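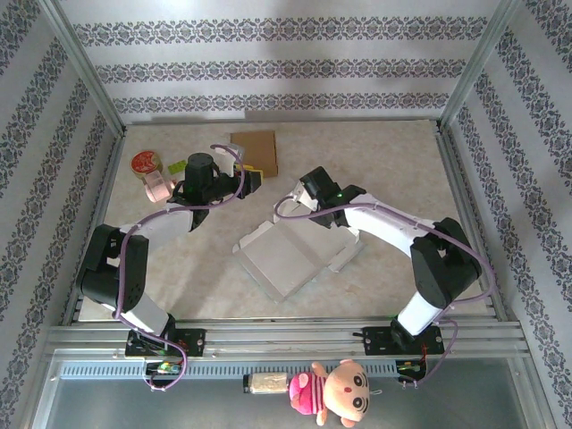

Two arms on the rail, patterned wallpaper behind

26/09/2019

So I finally made it up to the Trenimcombe reservoir, after putting it off since last November! Mirta Cisternas had been after me to go while the water was low, because you can walk out along the old shoreline and see the stone footings of the pump house. She was right, it's well worth the muddy shoes.

The gauge by the boat ramp read 3594 feet. Full pool is 3815 if you believe the sign, so you get a very wide bathtub ring on the far bank and a boat ramp that ends in weeds. I ate my sandwich on the end of it.

The district office was open, so I went in and asked about the fall releases. Renji Shibata was at the desk and very patient with me (I had a lot of questions). They're holding at 85 cubic feet per second through the end of irrigation season, then dropping to 30 for the winter while they work on the outlet gates. The folks on the Tandon ditch are not thrilled. They wanted a couple more weeks of water for the late hay, and I get it, but those gates have been leaking for as long as I've lived here.

I asked if the lower trail would stay open during the work and got a maybe - the trucks have to come in that way. If you want to fish the stretch below the dam, I'd go soon. Ayodele Igwe was down there with his fly rod and had caught two small browns by lunch, both put back.

Next trip I want to follow the canal down to the Khan siphon. Does anyone know if the gate on the county road is locked?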